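Jullova: The Flying Boat from Numetport
Documentary feature, Blu-ray and DVD
Grirkeck Films

Availability: In stock
Format: Two-disc set (one Blu-ray, one DVD)
Region: Free on both discs
Packaging: Slipcase with printed booklet

Overview

The Jullova was a twin-engine flying boat designed and built by the Kostiuk works at Numetport for coastal mail and passenger service. A total of 19 hulls were laid down. This feature-length documentary follows the type from the first tank tests to the retirement of the last aircraft in service, using company film, engineering drawings, line maintenance records and recorded interviews with former crew and yard staff.

The program is arranged by engineering subject and keeps only loosely to date order. Separate sections cover hull form, wing structure, engine installation, water handling, corrosion and route operations. Narration is kept short. Where a drawing or a test record exists for the point being made, it is shown on screen long enough to be read. 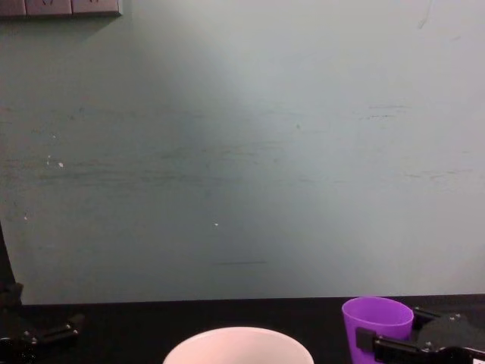 The opening section deals with the hull. Kostiuk had built fishing boats before it built aircraft, and the first Jullova hull carried over a planing bottom from a harbor launch. In flat water it ran well. In a short chop it porpoised badly above a certain speed, and the test pilots' reports on this are read in full over the original towing tank film. The revised hull moved the main step aft and deepened the keel forward. Both versions are compared using side profile drawings at matching scale.

The wing section covers the change from fabric to metal skin aft of the front spar. This change added weight and was opposed by the mail contractor, whose letters on the subject are preserved in the Kostiuk papers. The film quotes from both sides of the exchange and sets the quoted figures beside the weighing sheets for the aircraft in question.

Engine installation takes up the longest chapter. The nacelles were placed high to keep the propellers clear of spray, and the resulting trim change with power was a constant complaint among pilots. Four tailplane settings were tried. The film shows the control linkage for the final setting, which was adjustable in flight from a wheel between the seats.

Chapters

Harbor Launch
The Step
Metal Skin
Spray and Power
Moorings
Salt
The Northern Route
Last Hulls

Each chapter can be played on its own from the menu. On the Blu-ray, the drawings shown in a chapter can also be opened as a still gallery and moved through with the arrow keys on the remote.

Picture

The film material came from several sources of different quality. Most of the Kostiuk company film survives as projection prints with wear at the reel ends. One reel of water handling trials survives as the camera negative. All reels were cleaned, scanned and graded for this release. Dirt and large scratches were treated by hand. Grain was left in place. Unsteady shots were stabilized only where the movement made an instrument or a drawing hard to read.
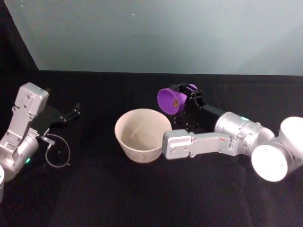
Running speed was a particular issue. Several of the trial reels were shot at a rate other than the one marked on the can, and earlier television use of the same footage shows the aircraft accelerating far too quickly on takeoff. For this edition, the speed of each trial shot was set by matching the stopwatch visible in the cockpit footage to the written test log. Where no reference was found, the shot is presented at the marked rate and listed in the booklet.

Color footage is limited to a single home movie reel taken from the passenger slipway. It had faded toward magenta and has been regraded using a surviving paint card for the hull and fin colors. The uncorrected scan is included on the Blu-ray as an extra.

Sound

The program has a stereo main track. The company film is silent, and no engine sound has been added to it except in the chapter Spray and Power, where a ground run recording of the same engine type is used. An on-screen caption marks the start and end of this recording. An alternate track omits the music and leaves narration and interviews only.

Interviews were recorded on location and in a studio. Two older interviews come from cassette tape and have audible hiss. Subtitles are switched on automatically for these passages and can be turned off.

Extras

Water handling trials, complete and silent
Passenger slipway reel, uncorrected scan
Hull drawings gallery (Blu-ray only)
Mail route map with stage distances
Short film on mooring and beaching gear

Booklet

The booklet contains an individual history of each hull, a note on sources, the list of film shots with uncertain running speed and a fold-out general arrangement drawing. The drawing is also sold separately as a flat sheet. It is reproduced from the final issue held in the Kostiuk papers and includes the revised step.

Specifications

Discs: 2
Aspect ratio: Original ratios kept for archive film, widescreen for new material
Audio: Stereo, English
Subtitles: English, English for the hard of hearing
Color: Color and black and white
Pressing: 3,000 sets

Compatibility

The Blu-ray plays in all standard Blu-ray players and in computer drives with suitable software. The DVD plays in all standard DVD players. The drawings gallery may open slowly on older machines. If the gallery does not respond to the remote, update the player firmware and load the disc again. No digital download is included with the set.

Ordering and shipping

Orders are packed in board mailers. The flat drawing sheet ships in a tube and may arrive separately from the discs. Libraries and museums that need public screening rights should order the institutional edition, which has the same contents and a signed license card. Faulty discs are replaced on return of the disc alone. Please keep the slipcase and booklet.

Stock notice
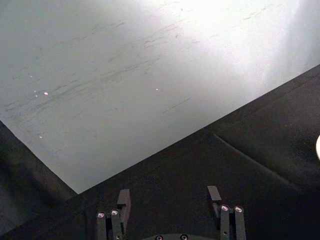

Numetport, Sep 4, 2024

The first 1,000 sets of the pressing were supplied with a booklet in which the captions for hulls 4 and 5 are reversed. The discs are not affected. A corrected page is available at no charge and can be requested through the order form by entering "booklet page" in the comments field. Sets shipped from October onward will contain the corrected booklet.

The separate general arrangement sheet is unchanged and remains in stock, folded or flat.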